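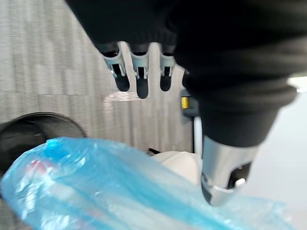
Blue bag stream, Galtevdale office

Search tickets, users, tags... Go

Pickup reminders an hour late, and lots of them
Opened by Ewan Grimshaw, 11 March 2020
Product: Dradex Reminders
Status: Open

Hi all, me again (sorry!). We use Dradex to run the recycling and trash reminders for our office in Galtevdale, and it's been great right up to this weekend. Since the clocks went forward on Sunday every single reminder has been going out an hour late. The one that should land at 7 am lands at 8, and the Sutcliffe truck has come and gone by then, so everybody gets a cheerful "Don't forget your blue bags!" while the truck is already two streets over.

That alone I could live with. But on Monday night I tried to fix it myself, and now it's late AND it sends the same message over and over. Keegan Paewai at the front desk got 93 of them before lunch today and has been very polite to me, which is worse than yelling.

I'll put down everything I tried, in order, so you don't have to ask.

1. Checked the time zone in account settings. It says the right city and the little clock next to it is right too. I changed it to something else, saved, changed it back, saved. No difference that I could see. The next test reminder was still an hour late.

2. Checked the schedule itself. We have one for blue bags and one for regular trash, plus a holiday one that's switched off until summer. The blue bag one was built back in February by copying the trash one, so my first thought was that the copy had kept some old setting. On the edit screen they look identical, though, right down to the message text

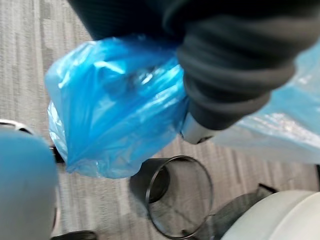

and I opened them side by side in two windows just to be sure. The only thing I noticed is that the blue bag schedule shows "Local" in the list view and the trash one shows nothing at all in that column. Is blank the same as local? I couldn't find it in the help pages anywhere.

3. Turned both schedules off, waited 15 minutes, turned them on again. I'm pretty sure this is when the repeats started. The first batch came through right after I flipped the switch, and from then on it was a new one every time anybody opened the calendar. If there's a queue somewhere that I've managed to clog up, I'd love to know how to empty it.

4. Sent the log. Well, tried to. The export stops at 1,000 lines and ours goes past that now because of all the repeats, so what I've attached only covers last night onward. Nothing from Sunday, which is probably the part you want. Can you pull the rest from your side?

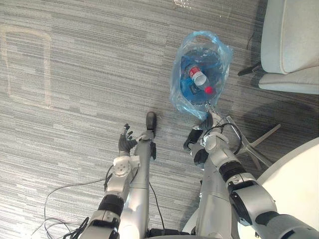 5. Moved the send time by hand. I set the blue bag reminder to 6 am and it arrived at 7, so yes, that works as a patch! I don't love it, because I just know I'll forget to put it back in the fall and we'll all be woken up early. I haven't touched the trash one yet.

6. Asked Kurnwood, who handle the building and have their own account with you. Theirs is fine, on time, no repeats. They made all their schedules from scratch and never copied one, so I keep coming back to the copying thing.

What I'd like, if it's possible: stop the repeats first, please, today if you can. The hour can wait until next week. And if the answer is "delete them and start over" I'm happy to do it, I'd just want to keep the recipient list, since typing everybody back in took me most of an afternoon and a whole pot of coffee.
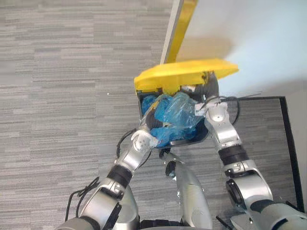 Leif Bundgaard replied:
Thanks Ewan, the list helps a lot. Blank isn't the same as local, it means the schedule is on a fixed offset, and a copy can inherit that even when the column says otherwise. I've emptied your queue, so the repeats should stop. Please leave both schedules on for now. You can save the recipients under Contacts > Keep as group before you delete anything.

Ewan Grimshaw replied:
Oh wonderful, thank you! Keep as group, I walked right past that. I'll rebuild both tonight and leave this open until the next pickup has been through.

Fahad Dhanial replied:
Same hour problem here, also on a copied schedule. No repeats, but I haven't switched mine off and on, and now I won't!

3 people have this problem
Shares 3 | Comments 3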